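Rundden Cell — Project Report
February 25, 2024

My half of the Rundden project was keeping the simulated cell in shape: one white arm, one black gripper, a table and a teal mug. I'd never set up an arm before, so a lot of this was learning as I went!
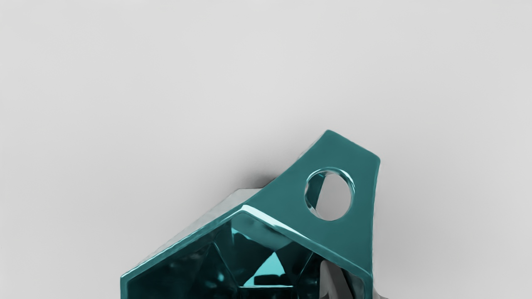
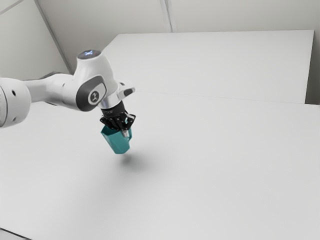

The same teal shows up in both renders, with the arm itself in the second.

Setting up the gripper

I started with the finger pads — their contact settings were left over from the Flenau model, so I redid them from scratch. Grip force went to 58 and I left the damping at 2. Then I saved the whole cell as a new file (the old one is still in the Varnport folder) and queued up 4,000 steps.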